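4 min read
Last updated: March

I have a new favourite corner of the house and it is the one with the least in it! Regular readers will know I have been putting off the back room for ages, and this month I finally got stuck in, mostly on the strength of a very bossy phone call from Hertta Tuominen, who told me to start with the floor and work upwards.

So I did. I moved everything out onto the landing (sorry, everyone who needed the bathroom), swept twice, and then went over the boards with a well wrung cloth and a drop of Skoment, following the planks instead of scrubbing across them. I do love this floor. It's a warm honey colour with proper dark brown grain and knots all over it, and for most of last year I only ever saw it in the gaps between bags.

The walls were next, and they took no time. I had worried about the colour when it went up, a pale lavender grey that looked almost white in the tin, but next to the orangey floor it's lovely. Soft and cheerful at once. The silver rail along the edge got a going over with an old toothbrush, as fluff does like to settle in grooves.

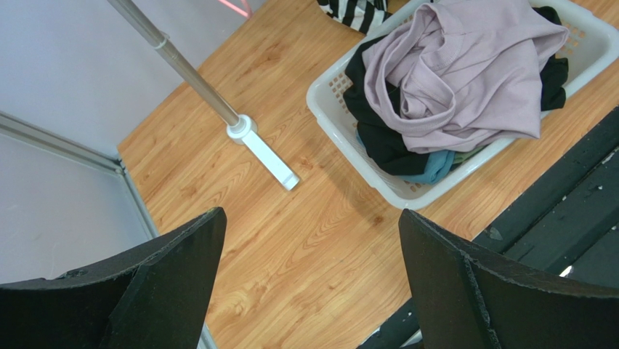

Minden Household Notes, no. 20, p. 4

Then came the bit I'd been looking forward to, which was deciding what was allowed back in. The silver pole with the white foot stays, no question. I gave it a polish with a dry tea towel and it came up so shiny I went and fetched Tapio to admire it. He said "very nice" and went back to his soup, but I know he was impressed.

A tip if you have anything standing on plastic feet: lift it when you clean, don't shuffle it along. I used to shove things about with my hip and then wonder where the little marks came from. Now I pick the thing up, wipe underneath, wipe the foot as well, and put it down gently. It adds two minutes and the floor thanks you for it.

What didn't come back: the broken lamp, a box marked Jääskeläinen that has been to three addresses with us and turned out to be full of other, smaller boxes, and my big Kurkuvow blanket chest, which has gone to the bedroom and looks far happier there. I still haven't found a home for the ironing board. It's behind the kitchen door for now, and it falls over whenever the post comes.

Next up is the landing, which at ten o'clock last night looked like a jumble sale. If you have a clever way of storing spare duvets, please tell me in the comments, I'm all ears!

1,134 shares
20 comments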